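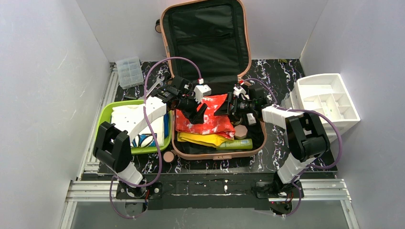 Packing, more or less. Suitcase open, red cloth in, yellow cloth and a few small things in with it.

OK so quick one before I have to go. Finally watched Stanus last night. Started it at 11, which was dumb, finished well after midnight and then lay there listening to the fridge.

I'd been hunting for this one for ages. It's one of those regional slashers that got a tape release and then nothing, no disc, no streaming, just people on message boards swearing it was either a lost gem or the worst thing they ever sat through. My copy is a transfer off somebody's old rental tape. Tracking lines across the bottom the whole way. Sound drops out in the second reel for maybe a minute. I kind of liked it like that.

The setup. Logging town called Avwood, population 826 according to the sign, and the sign gets more screen time than some of the cast. Years back there was a fire at the sawmill during a night shift. Doors were chained. Seven men didn't get out. Now it's November, the mill is being reopened by a company called Beaudoin, and whoever signed off on the chains starts turning up dead. So, revenge picture. You've seen it. Masked figure in a mill apron, long hook, breathes a lot.

What I didn't expect was how slow it is. First kill is 25 minutes in and it's offscreen! You get a guy walking down the catwalk with a flashlight, then the flashlight rolling back the other way. That's it. Cut to a diner, someone ordering eggs. I laughed, and then it bugged me for the next ten minutes, so I guess it worked.

The middle is rough. There's a whole thread with the mill owner's daughter and a deputy that goes nowhere, and I mean they drive to a motel, they talk about her mother, they drive back. Same stretch of road both ways, same parked truck. There is also a band. The band plays two full songs at the reopening dance. They are not a good band. I would buy the record.

But then the last half hour. Everybody ends up in the mill with the power out and it gets properly nasty. The conveyor scene, which is the one people always bring up, is better than the clips make it look, mostly because of the noise. Whoever did the sound just let that machine run. No music, no screaming for a bit, just the belt. Then it stops and you're waiting. I had the remote in my hand and had to put it down.

Spoiler I suppose, if you care about that for a movie this old. Skip to the next paragraph. The killer isn't the survivor, it's the night watchman who had the key and lost his nerve, and he's been killing the others so he doesn't have to be the only one who knows. Which is a much sadder idea than the movie knows what to do with. He gets one speech, mumbled, half of it under the dropout. I rewound three times and I still can't tell you what he says about the key. Then he falls in the saw pit, because of course he does.

Gore is so-so. One hand looks great, one head looks like a loaf of bread. Acting all over the place. The deputy is reading his lines off something to the left of the camera, I'm sure of it. The woman who runs the diner is wonderful and should of been in everything.

Title still makes no sense to me. Stanus is painted on the side of a boxcar in the opening shot and never comes up again. If anyone knows what it's suppose to mean, comments are open.

Would I tell you to track it down? If you like the mining town ones and the summer camp ones and you've run out, yes. If you need something to happen every five minutes, no, you'll hate it, go watch the Vanuma movies again. (Part two, not part three. I've said my piece on part three.)

Also, somebody asked what number I'm up to on the big list. 1667 logged, horror only, shorts don't count. There's 3265 on the full want-to-see sheet so I'll be done when I'm dead, fine.

No post for a bit, I'm away and the wifi where I'm going is a rumor. Taking two tapes' worth of rips on the laptop, one's a killer-scarecrow thing and the other I only know from the box art, a phone with teeth. Will report back. Got to find my charger.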